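Uvard Kitchen Set, read me first

Version of 2024-02-18, kept up by Miloslav Jurčo for the Pilance robotics club

Hello, and thank you for downloading this! Whether you're a new member who has just been told to "go read the readme" or someone from another school who found us through a link, I hope this page answers most of what you'd want to ask. It's longer than it needs to be. I have been told this more than once.

What this is

Uvard is our club's student project on two-armed toy kitchen work. Members drive a pair of arms by hand from the desk next door (we call it the driving desk, and yes, it's a very comfortable chair), and we save what the arms do as recordings. The hope is that a small learned program can pick up the same motions later on. The recordings were started in December, when we finally had both arms moving without fighting each other, and we've kept adding to them in the evenings ever since.

What's in the download

1000 recordings of single short tasks, one task per folder
700 of these with a written note from the driver
149 set aside for testing — please don't train on these, even a little bit!
A folder called bultuvell, with the scripts that open and trim the recordings
A file called tasks.txt, with the wording we gave each driver

Each recording folder holds the camera views, the joint positions for the left and right arms, and a small text file with the driver's initials, the task and whether the driver called it a success. "Success" is the driver's own opinion, and our drivers are not equally strict. If two people on your team disagree with a label, I'd believe your two people.

The tasks

All of them use toy food and toy kitchen things on one dark tabletop. The most common ones are moving a sushi piece from one side to the other, lining the rolls back up after they've been scattered, taking a knife out of the block and putting it back, and passing a piece from one gripper to the other. Passing is the hard one. First-year members usually ask to start with it, and we usually let them try it once and then gently steer them toward the rolls.

Drivers were asked to go slowly and to let the recording run on for a breath after letting go of a piece. Early folders don't always follow this, so you'll find a few that end very suddenly. The trim script has a setting called keep_tail which helps somewhat. 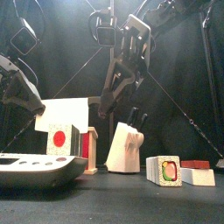
Both arms over the sushi setup, with the knife block in the middle.

Getting started

Unpack everything into one folder and leave the names as they are. Run check.py from the bultuvell folder first; it reads through the recordings and tells you if any are missing or didn't copy over properly. After that, open_one.py will play back a single recording of your choice, and I'd really encourage you to watch a good handful before you write any code at all. I watched a whole evening's worth with a pot of tea and it taught me more about our data than any chart I made later.

If you're in the club, the shared copy is on the machine named Jacobs. Please work from your own copy and leave that one alone.

Known problems

The dark grippers against the dark background can be hard to pick out, and anything that looks for edges will have a rough time with them. The two arms also hide things from each other during passing tasks, so check more than one view before deciding a piece was dropped. A few driver notes are in Slovak. I've left them that way because my translations were worse than the notes.

The success labels are missing from a small batch made on an evening when I had turned that part of the script off for a fix and forgotten to turn it back on. Those folders have "unlabeled" in their text file.

Using and sharing

You're welcome to use the set for schoolwork, club projects and contests, and to change it however you like. If you publish something, please name the Pilance robotics club and send us a copy — we put them up on the wall by the driving desk. Fixes to the scripts are always welcome too. Send them to me with a line or two on what you changed and which recording you tried it on.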